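Week 5 notes — collecting demonstrations by hand

These are the notes to go with Friday's session. I talk fast and I skip things, so please read them before you come to the lab, even if you were in the room for the lecture. Radek Vrabec's slides on the learning side are separate and I'm not going to repeat them here.

## Where we left off

Last time we drove an arm around with a leader-follower setup and everybody got tired of it in twenty minutes. It's slow, your wrist hurts, and you can only collect as many episodes as you have robots. So this week we do it the other way: you hold the gripper yourself, you do the job with your own arms, and the recording is what gets turned into training data later.

You give some things up, of course. There's no arm, so there are no joint angles, and all we know is where the gripper was in space and how far it was open. The rest has to be worked out afterward by asking whether a real arm could have followed the same path. Sometimes it couldn't! A person will happily reach behind their own elbow, and then the solver throws the episode out. Of the 549 episodes last year's group recorded in February, 61 were dropped, and a good chunk of those were reach problems that a bit of thought beforehand would have fixed.

## What counts as one episode

An episode starts with both hands still and the grippers open, and ends the same way. In between you do one task, once. If you drop the thing, keep going and pick it up again if you can do that naturally (recoveries are gold, the policy almost never sees them otherwise). If it rolls off the table, stop, mark it as failed, and start a new one.

Please don't do "practice" in the middle of a recording. I've watched a lot of footage where someone rehearses the grasp three times and then does it properly, and guess what the policy learns to do.

## Moving like something that isn't you

This is the hard part and I can't teach it very well in writing. A few habits that help:

- Keep your wrists calmer than feels normal. Big twists are where the arm runs out of range.
- Slow down just before contact, then close the fingers in one motion.
- Don't slide the object with your knuckles or steady it with a sleeve. If it isn't a gripper finger touching it, the robot can't copy it.
- Look at what you're about to do. Your gaze goes into the head camera view, and if you're watching your neighbor then so is the dataset.

I'd also say vary things more than you want to. Turn the object, push it farther back, start with your left hand when you'd rather use your right. The Cirnska set we looked at in week 3 had lovely clean demos, all of them with the part in nearly the same spot, and the trained policy fell apart as soon as we shifted the part by the width of my hand.

## Markers and why I nag about them

Tracking depends on the square markers on the cube. One clear face is enough to get a position, but a single flat face seen straight on gives a shaky angle, so it's much nicer when two faces are showing. You don't need to pose for this. Just avoid holding a gripper so that the other one blocks it for seconds at a time — short gaps get filled in, long ones don't.

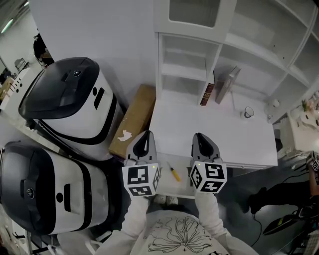
Before each block of episodes, do the still hold: both grippers out in front of you over the table, cubes facing your head camera, count slowly to 6, then begin. We use those seconds to line up the two hands with each other. Skip it and the left and right tracks can end up slightly apart, and you won't notice until the handover task, where the receiving hand closes on nothing.

Fingerprints on the marker faces are fine. Tape, stickers and pen are not. Somebody in the Gilchrist room put a name label across a corner last term and we lost an afternoon of otherwise good work.

## Tasks for Friday

Work in pairs and swap after every block. Each pair gets one object from the small tools bin.

1. Pick and place with one hand, object lying at any angle you like.
2. The same with the other hand.
3. Handover: pick up with one, pass to the other, set down.
4. Reorient: turn the object end for end using both grippers.

Number 4 is where screwdrivers get interesting, as the handle is easy to grab and the shaft really isn't. Try a few approaches and keep the ones that look boring.

## Writing it up

For each block, note who was collecting, the object, the task number, and anything odd. "Odd" can be tiny: someone walked past, you sneezed, the lights went off and on. Use the Iltetti sheet, not your own spreadsheet, please, I'm begging. Upload to the Zandeck folder before you leave, and check that the last file opens.

One page from each pair by the next lecture: which of your episodes would you throw away, and why? Watch them all at normal speed first. I'm more interested in how you decide than in a high score, so if you keep a messy one, tell me what you think a policy could get out of it.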